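Humanoid robot procurement

Humanoid robot procurement is the planning, budgeting and purchase of two-armed, human-shaped machines for shops, warehouses, offices and care settings. The term covers outright purchase, leasing and paid trials. Most published guidance on the subject comes from vendors or from consultants paid by them, and it should be read with that in mind.

Background

Interest among small and mid-sized buyers grew once sellers began quoting a single price for the body and leaving hands, software and support to a second sheet. The consultant Kári Thorlacius has called this second sheet "the real invoice". Terms differ so much between sellers that price lists are hard to compare, and several firms will not release theirs without a signed agreement.

Cost categories

A budget usually has a line for the machine, one for hands or grippers, one for software licences and one for labour. The last is the most often underestimated. Labour includes the operator or minder, the time staff spend setting out and putting away materials, and the hours lost when a task has to be started over. Freight, insurance and spare fingers are commonly left out of the first draft altogether.

The Govier worksheet, a planning form used by some retail buyers, has 16 lines, of which four deal with the robot itself. Critics say it still flatters the purchase, as it treats a minder's wages as temporary and gives no date for when they stop.

Task selection

Buyers are generally told to begin with a narrow job. Basket handling is a favourite in grocery and office trials, being easy to explain to a board and cheap to set up. 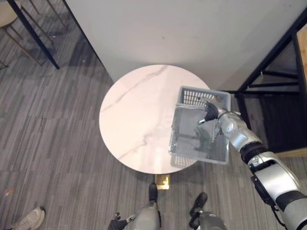 Basket handling with robot arms on a carpeted floor.
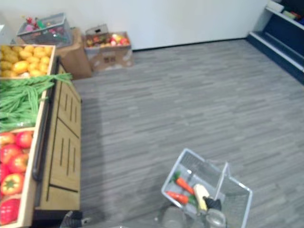 Whether such trials predict anything about a working store is disputed. Trial produce is seldom replaced as often as real stock, aisles are kept clear, and there are no customers reaching for the same bin. Þórarinn Ragnarsson, a former store planner, argues that a buyer should ask for the full log of attempts, including those stopped by hand, before looking at any footage. Sellers tend to offer the footage first.

Gripping is a separate question from carrying. A hand that manages a rigid rim may do poorly with a soft bag, and a change of gripper can mean a new licence as well as new hardware. Quotes rarely say so on the front page.

Leasing and trials

The Cenametti lease, named for the broker that drew it up, runs 14 months with a break clause in February. It has been praised for spelling out who pays for repairs. It has also been criticised for counting the delivery and set-up period as part of the term, leaving the lessee with less usable time than the headline suggests.

At Skorkolcombe, a co-operative grocer logged 223 hours of minder time during a paid trial and declined to buy. The seller, Steinarsdóttir, described the same trial as a success in its brochure. Both claims may be fair, as the contract did not define success.

See also

Total cost of ownership
Service robot
Equipment leasing
Pilot project

This page was last edited on Apr 27, 2025.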